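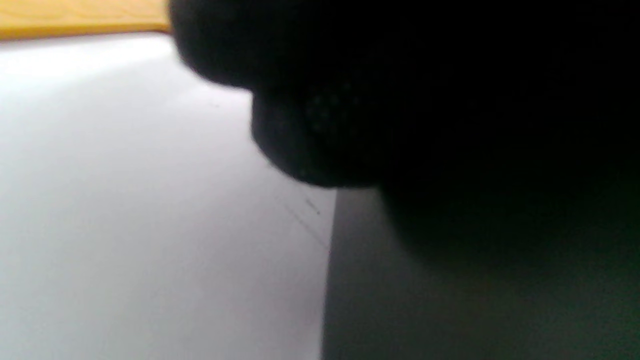

Friday, October 20, 2023

Sourdough log, Bogale starter. Fed it before coffee this morning and it had doubled by lunch, bless it, so I mixed both doughs with the Stemden rye (the last of the bag, must reorder!). The 2 percent salt batch felt lovely and stretchy, while the other stayed slack through all four folds.

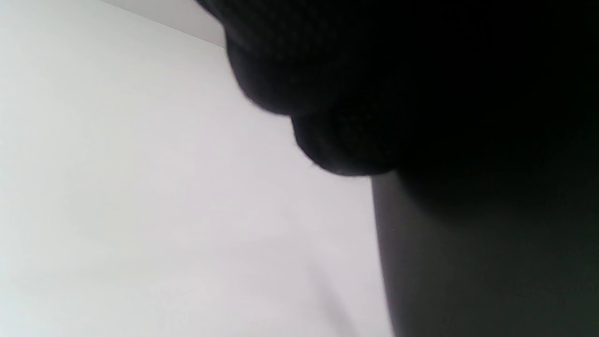 Yabsira Abdella thinks my water is too warm, and she may well be right, so tomorrow I'll start cooler and leave the second dough overnight in the Midus fridge.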